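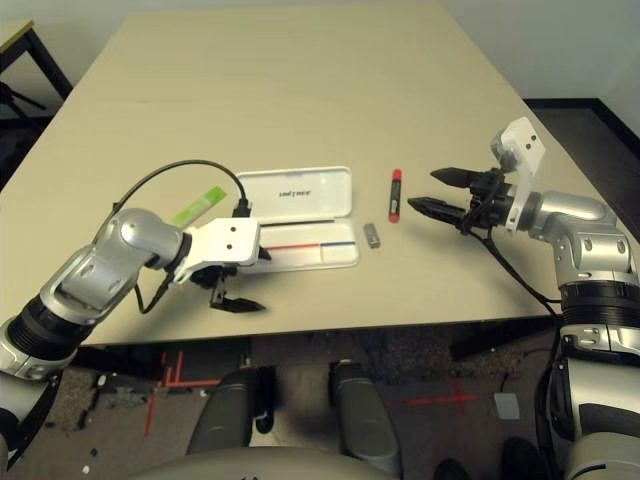

I've been writing house rules for our two-arm station at Wullum since December, and the list has finally stopped growing, so I'm putting it here. We do tabletop tasks, mostly packing and sorting small office things, with an operator driving both arms. Most of the rules are about what happens before anyone touches the controls. The red tape on the carpet is one I care about a lot. It marks where the base goes, and the base gets checked against it at the start of every block. If somebody bumps the robot during a battery swap, or moves the table to get at an outlet, the tape is how we find out.

We had no tape for the first few weeks. Seidu Bawa went back through 340 episodes and found the table had crept toward the wall a little at a time. Each day looked fine on its own. We kept 64 of those episodes and did the rest again, which took until the end of the month and was not fun.

These are the rules as they stand now.

Base on the tape, table square to the base. Check both, in that order.

Look at the cables before you power the arms. The wrist cables need enough slack for the full reach and no more. A loop that stands up high is okay if it clears the elbow. A loop that can fall between the fingers gets clipped back. Jong-dae Nam wanted a fixed length for this, and we tried one, but the two arms don't route the same way and people ended up pulling connectors loose to meet the number.

Only the objects for the task go on the table. Phones, coffee, and the spare battery go on the other table. If the task is the pencil case, then the case, its contents, and whatever is on the task card are out, and the rest stays in the bin.

Start positions vary, and they vary on purpose. The card gives a region for each object and you place it anywhere inside. Lamisi Abugri noticed that after lunch everyone was putting the marker in the same spot, upright, same side. So now the card also says standing or lying down. Lids start open or closed as the card says, and you don't fix them halfway through.

Hands stay off the table once recording starts. If something rolls off, stop and discard. Don't reach in. This is the only rule that is about safety first, and it's the one I will send people home over.

Four discards in a row means a break. I got this from Nermin Başaran, who ran the arms at Boleck before she came to us. People get sloppy when they're annoyed, and they fail faster and faster. Eleven minutes is the break length. I don't remember why we settled on 11 — I think it was the timer on the microwave.

Write down failures in plain words. "Dropped lid" is good. "Bad" is useless to whoever reads it on Monday.

Kwabena Arthur thinks the sheet should be one page, and it's now a page and a half. I could probably merge the two lighting rules I left out of this post. The blinds one only applies to the room we use in the morning anyway.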